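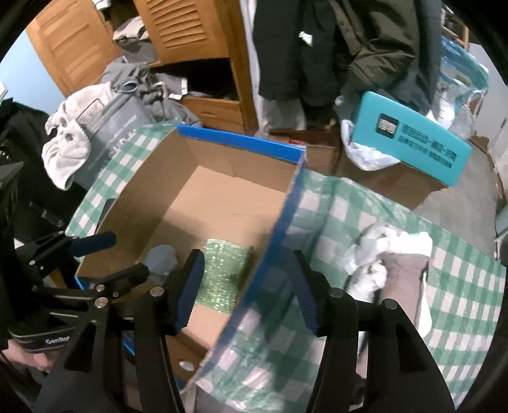
Unpacking a box with two hand-held grippers: what I tried and what I'd change

Project report, Hanna Tokarz

Why I picked this

My first idea was to compare whole robot arms, and my supervisor talked me out of it in one short meeting. Fair enough, I had one term and not much of a budget. So I went smaller and compared fingertips instead. The grippers are the hand-held sort, one in each hand, with a camera on the tool so you get a view from right where the fingers are. You squeeze, the fingers close, and you find out very quickly how much work your own fingertips normally do for you!

The job was the same all the way through: take soft or awkward things out of an open cardboard box and put them down on the table beside it. Bubble wrap, small lumpy things, crumpled packing. I wanted stuff that gives a bit when you grab it, as rigid blocks are what everybody in my year had already done.

The pads

I tried 3 kinds of pad, and I gave them names so my notes would make sense later (they mostly do). Kivi is the dark blue ribbed one. Wurum is a smooth, softer pad I cast myself in July, in a mould that leaked all over my desk. Gustwood is flat and hard, cut from a spare sheet, and it was really only there so the others had something to beat.

Each pad got 40 goes at the box. A go counted as good if the thing came out and landed on the table without me dropping it or having a second grab.

What happened

Kivi was the best by a long way. It managed 33 good goes and the 7 it lost were nearly all bubble wrap lying flat on the bottom. The ribs seem to catch on a folded edge, so if the wrap was curled up even slightly I could get it. Flat, I just pushed it about like a slice of ham on a plate.

Wurum was lovely on the small rounded things and annoying on everything else. It picks up fluff, and once it has fluff on it it's a different pad. I started wiping it between goes halfway through, and I know that makes the first half and second half not quite the same test. Sorry. I've kept the two halves separate in the results table so you can judge for yourself.

Gustwood lost to both, as planned, though it did fine with stiff card.

The walls were the real problem

I'd spent so long on pads that I hadn't thought much about the box. The fingers open wide, and near a corner one of them wants to be exactly where the cardboard is. I ended up coming in over the wall at a slant, with the other gripper holding things steady, and after an evening of that my wrists were complaining. Two grippers also get in each other's way in the camera view. Quite often the thing I was after was hidden behind a linkage and I was going by memory.

The tablecloth didn't help either. Plastic, shiny, a bit wrinkled, and the tracking software (Astivik, the one our lab uses) got muddled by the reflections and the repeating checks. I lost several recordings before I thought to move the lamp.

Next time

Narrower fingers for box work, definitely. I'd keep the ribbed pads and try a thin lip at the tip for getting under flat wrap. I'd also like to do 500 goes spread over a few people, as by the end I was good at my own box and I can't say how much of Kivi's score is the pad and how much is me. It went last, which I should have shuffled.

The pad drawings and the results table are in the appendix, along with the mould, in case anyone wants to make one that doesn't leak.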